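Tiltico opens its Plidcombe workshop for a day of robot dish handling

PLIDCOMBE, October – Tiltico will open its Plidcombe workshop to visitors this month for a day of live demonstrations of robots handling everyday tableware.

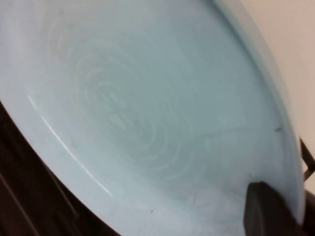

Doors open at 10 a.m. and the last demonstration starts at 4 p.m. Admission is free, but places in each session are limited and should be booked ahead.

The program is built on work Tiltico has been doing with Gourlay, a catering company that runs staff cafeterias and school kitchens. Gourlay supplied 34 pieces of used tableware for the project, among them plates, shallow bowls, serving dishes and lids. All of them came out of regular service, with the wear that goes with it.

Visitors will see an arm pick up a dish by the rim, tilt it toward the light and turn it so that the inside can be checked for residue and marks. The arm then places the dish in one of two racks, one for clean items and one for items that need another wash. Staff will run the same task with different dishes and will explain what the system is looking at while it works.

"Picking up a plate is the part people expect to be easy," said Maysoun Azar, who leads the handling group at Tiltico. "Most of our time has gone into the grip. A wide shallow dish wants to swing when you lift it from one side, and if you squeeze harder to stop that, you can chip the edge. We would like people to come and watch it closely, and to ask us about the times it goes wrong."

Five sessions will be held during the day, each lasting 45 minutes. In the second half of each session, visitors may bring forward a dish from home and have the arm try to lift it. Glassware and knives can't be used. Dishes are brought at the owner's risk – please leave the good china in the cupboard.

Kauko Lappalainen, operations manager at Gourlay, will take part in the two afternoon sessions and answer questions from kitchen managers.

"Checking dishes by hand at the end of a lunch shift is slow work, and things get missed," Lappalainen said. "I want to know what this can do on an ordinary day with ordinary plates. We haven't made a decision about buying anything."

The software used in the demonstrations, called Rerik, was written at the Plidcombe workshop. A short talk on how it is set up for a new type of dish will be given at noon in the upstairs meeting room. The talk is meant for a general audience and no technical background is needed.

Children under 12 must be with an adult. The workshop floor is step-free, and the meeting room can be reached by elevator. Parking is available behind the building, with the entrance on the north side.

Sessions can be booked through the visitor page on the Tiltico website or at the workshop front desk. Members of the press who would like to film or speak with the team should contact the Tiltico press office in advance and say which session they plan to attend.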